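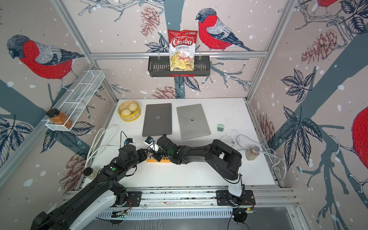

Delphine Arkwell

Monday, August, after lunch

Wallpaper is up on all three sides. I was against it and I'm still not sure. The Getberg roll was sold to us as wipe-clean, and so far the only proof of that is the label. I put one drop of cooking oil on an offcut at 9:30 and wiped it off with a dry cloth an hour later. There's a mark. Faint, but I can find it without my glasses, and we're going to have sauce in there.

The bullfinches are bigger than they looked in the Jinier catalog. I had expected a small repeat and we got birds you can see from the door. Everyone who came by this morning liked them. Fine. My complaint is the join: the drop was cut at 94 cm and I would have left it at 100 and trimmed in place. Check the corners again after a warm weekend before anybody calls this finished.

Baskets. The black one hooks over the back rail and comes off with one hand, so moving it is easy. Whether it stays put is another matter. A bag of cassava chips is no kind of load. The claim in the Tasencombe notes that hook-on baskets "don't wander" was written after 3 days, with nothing heavier than a packet of napkins in them. I'd like a week with cans.

The white mesh one on the left wall I trust more, and I like the dividers. The sauce jar is up at the front end. I would still rather keep glass down on the table, but I was outvoted.

Steamer and buns: at the back left, next to the two laptops. I don't love this. Shut lids are better than open ones, but if we ever put hot food in that steamer the computers move first. Write it on the setup sheet, please – saying it out loud has not worked.

Cost so far is 1,594 with the Corrigan invoice included. That seems like a lot for paper, paste and wire. The invoice has a line for "fitting extras" and I can't match it to anything on the shelf. Asked them for a breakdown.

To do
– oil test again, this time with the sauce, and leave it overnight
– mark the rail with pencil at both ends of the black basket, look again Friday
– find out if one spare roll is the same batch
– white tabletop: try the mild cleaner on a back corner before using it near the paper

4:10 pm. Oil mark is still there.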